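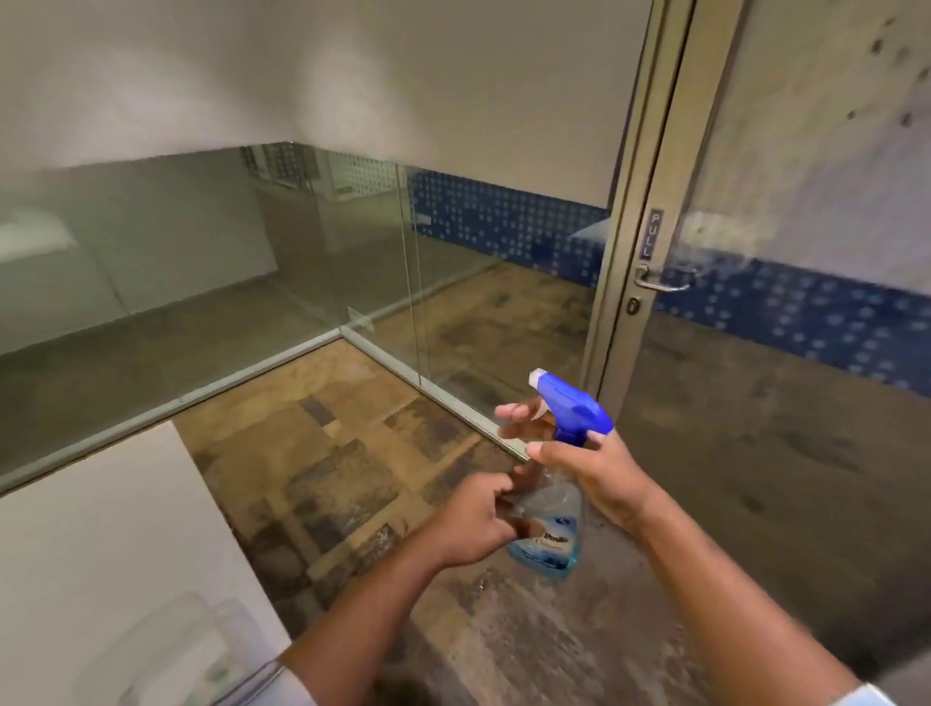
Bulk carrier Rweyemamu — pre-departure safety inspection, Gellham bulk berth 2
Inspected by: Nyokabi Mosoti (marine safety)
Accompanied by: Tumaini Kariuki, chief officer

Ratings: S = satisfactory, A = attention required, N = not sighted

1. Gangway and safety net — S
Net rigged full length. Stanchions pinned. Lifebuoy and line at the head of the gangway.

2. Mooring lines, forward — A
Chafe on the outer headline where it passes the roller fairlead. Line to be end-for-ended before Staltdale. Remaining lines serviceable.

3. Mooring lines, aft — S

4. Hatch cover seals — A
Compression bar on hatch 2 scored at the port after corner. Ultrasonic test not done, set not on board. Kariuki to arrange hire at Staltdale.

5. Cargo crane limit switches — S
Hoist, luff and slew cut-outs tested without load. Rope greasing records current to September.

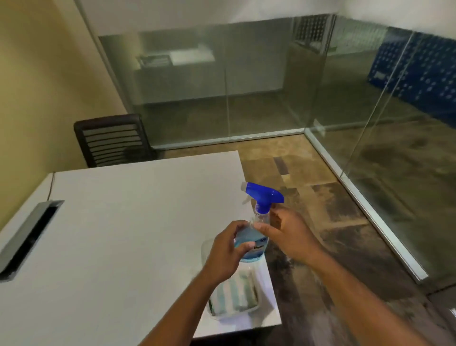

6. Chemical storage and decanting — A
Paint locker vent flaps free, drip trays dry, data sheets filed in order. Two decanted containers in the locker had no product name. Small trigger bottles are included in this item, and a clear one part-filled with light blue liquid, of the sort used at an office desk, needs a label that can still be read in service. Relabel before departure.

7. Fire main — S
Pressure held at both ends with two hoses charged. Coupling gasket at station 10 replaced during the inspection.

8. Enclosed space entry — A
Permit for the duct keel was signed but the gas readings were entered on a separate sheet. Readings go on the permit. Oxygen meter calibration in date.

9. Lifejackets and immersion suits — S
Zips waxed. One whistle missing, replaced from spares.

10. Ballast tank vents — N
Vents on the starboard side obstructed by shore gear at the time of the visit. To be sighted by Akinyi Rotich at Ollville.

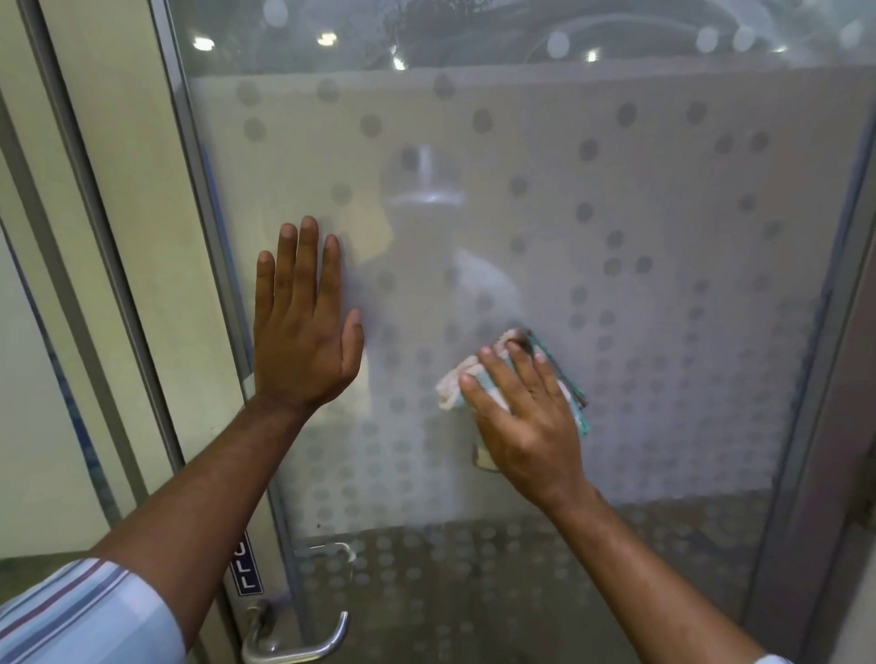 Page 2

11. Bridge windows and wipers — S
Clear-view screen runs freely. Washer nozzles clear.

12. Pilot ladder — A
Nearly 300 mm of side rope worn at the third spreader. Ladder withdrawn, spare rigged and checked. Certificate for the spare to be copied to Dennis Athumani.

Open items: 2, 4, 6, 8, 10, 12. Close-out by email to Lilian Swai, quoting file 336.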